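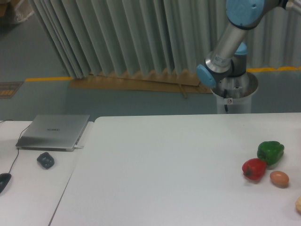

Play food and a laptop on the white tables.

4 min read

I finally did it. My whole record collection is in a database, all 2,145 of them, and I am ridiculously happy about it!

I'd been keeping a spreadsheet since college (well, three spreadsheets, one of which only had jazz in it). In August I moved everything over to Zeklow, a little cataloging program that Hazel Brannigan mentioned in the comments here ages ago. I want to write down what I learned while it's fresh, mostly for people who are staring at their own messy spreadsheet.

The import took me 7 tries. That was my fault. Zeklow wants one column for the artist and a separate one for the sort name, and I had been typing "Coltrane, John" half the time and "John Coltrane" the other half. If you do one thing before importing, fix your names. Sort the column A to Z, scroll through it slowly, and you'll spot the doubles right away. I also had "LP," "lp," "12 inch" and "12in" all meaning the same thing, so I ended up with four formats and a very silly pie chart.

Now for the part I love: custom fields! You get 15 of them, and I've used nine so far. Mine include where I bought it, what I paid, sleeve condition, disc condition (keep those two apart, please), last played, and which shelf it lives on. The shelf one is a pick list, so you click instead of type and there's no way to misspell it. I wish I'd set up every repeated thing as a pick list from day one.

Saved views are great too. I made one called "Not played this year" and it has been running my evenings ever since. Last night it gave me a Rorkano live album I'd completely forgotten buying, and side two is just gorgeous, a long slow organ thing that keeps almost ending.

A couple of gripes. The search ignores accents in titles but not in artist names, so typing "Van" won't find Văn, and I have four records under that name. And the print layout puts the notes in tiny gray type. I've been exporting to a plain file and printing from there, and it looks fine.

Back up before you bulk edit. I changed the label on every record in the collection to Vasora with one click and had to go back to the copy from that morning.

Next up is the 45s, which are in boxes and have never been in any list at all. Wish me luck!

3 comments

Hazel Brannigan: So glad you tried it! You can put the accent-free spelling in the sort name field, then search on that.

Ezekiel Obi: Does it handle box sets as one entry or several?

Reply from author: Either! I do one entry per box and list the discs in the notes.

Contact | © 2023 | Back to top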